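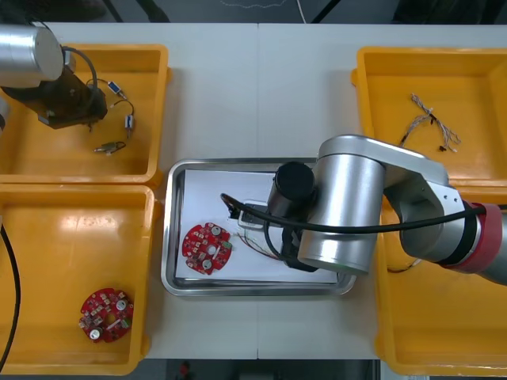
Recapping an old board means taking out the electrolytic capacitors and soldering in new ones of the same value. It is slow work but not difficult, and most boards need only a basic iron and an hour or two. Before you heat anything, clear a light-colored surface and lay the board on plain white paper in a shallow tray with a raised rim, like the metal one here with the red round board in it. Small parts show up well against white, and the rim stops them from rolling onto the floor. The round silver capacitors, one near the top edge and one near the bottom, are the sort of part you look for first.

These instructions cover through-hole electrolytics on low-voltage equipment such as clock radios, small amplifiers, synth modules and controller boards. They do not cover tube equipment, microwave ovens or camera flash circuits, which can hold a dangerous charge long after they are unplugged.

What you need

Temperature-controlled soldering iron with a small chisel tip
Leaded solder, thin gauge
Flux, pen or paste
Desoldering braid or a hand pump
Side cutters
Multimeter
Isopropyl alcohol and an old toothbrush
Safety glasses
Replacement capacitors

I use a Skundik hand pump and replace the nozzle when it gets chewed up. Any pump with a soft tip will do.

Step 1: Write down what is there

Photograph both sides of the board before you touch it. Then make a list of every electrolytic capacitor with its reference number (C1, C2 and so on), its capacitance, its voltage, its temperature rating and which way the negative side faces. The negative side is usually marked on the can with a stripe or a dark patch.

Check the can against the printing on the board. They should agree. If they don't, someone may have been in there before you, or the factory may have changed the design and left the old printing in place. I had a Lahlou preamp where C7 was printed backward on the board and fitted correctly at the factory. Had I gone by the printing alone, I would have put the new one in the wrong way around. When the two disagree, trace the copper to the ground side and the supply side and go by that.

Step 2: Order the parts

Match the capacitance. The voltage can be the same or higher, never lower. Going up one step, from 16 to 25 volts, is fine if the part fits. Buy the 105 degree type even if the originals were rated for 85.

Measure the can diameter, the height and the lead spacing. New capacitors are often smaller than old ones, so height is seldom a problem, but the lead spacing may be narrower than the holes. You can bend the leads out gently a little way below the can. Don't force them apart at the base, where the rubber seal is.

Order one or two spares of each value. They cost very little next to the shipping.

In a switching power supply, look for parts described as low ESR. General-purpose capacitors in those positions run hot and fail early.

Step 3: Make sure it is discharged

Unplug the equipment and take out any batteries. Wait a few minutes, then set the multimeter to DC volts and measure across each of the larger capacitors. If you read more than a volt or two, discharge it through a resistor. A 1k, 2 watt resistor held with insulated pliers is enough for the low-voltage gear covered here. Measure again afterward.

Do not short the leads with a screwdriver. It can pit the metal and damage the board.

Step 4: Take out the old capacitors

Do one value at a time. If you pull everything at once you are relying on your list, and lists have mistakes in them.

Set the iron to 700 degrees Fahrenheit. Put a little flux on both joints, then add a small amount of fresh solder to each. This sounds backward, but old solder melts unevenly and the fresh solder carries heat into the hole.

Heat one joint and clear it with the pump or the braid. Do the same with the other. The capacitor should now wiggle. If it doesn't, add solder and try again. Pulling on a part that is still held will lift the copper pad off the board, and a lifted pad takes longer to fix than the rest of the job.

Joints on the ground plane are the stubborn ones. The copper soaks up the heat. Use a wider tip and leave it on a little longer — turning the iron all the way up tends to burn the board before the solder lets go.

Step 5: Clean up

Scrub the area with alcohol and the toothbrush, and blot it with a paper towel. Look for brown or crusty spots under where the can sat. Leaked electrolyte will keep eating copper if you leave it there. A fishy smell when you heat a joint is a common sign of a leak.

Check the nearby traces with the meter set to continuity.

Step 6: Fit the new ones

Longer lead is positive. Stripe is negative. Check against your list and then against your photograph.

Push the capacitor down until it sits flat, bend the leads out slightly underneath, and solder. Heat the pad and the lead together and feed in solder until it makes a small shiny cone. Trim the leads just above the joint. Wear the glasses for this part, as the cut ends fly.

Step 7: Test

Look over the underside for bridges between pads. Then measure resistance across the power input. A reading that climbs slowly is normal while the capacitors charge from the meter. A reading that stays near zero means a short, so find it before you plug anything in.

Power up with the cover off and your hands away. If anything hisses, smells or gets hot in the first minute, unplug it and check the polarity of every part you fitted.

Put the list inside the case with the date on it when you close up.

Younes Samir
9 May 2024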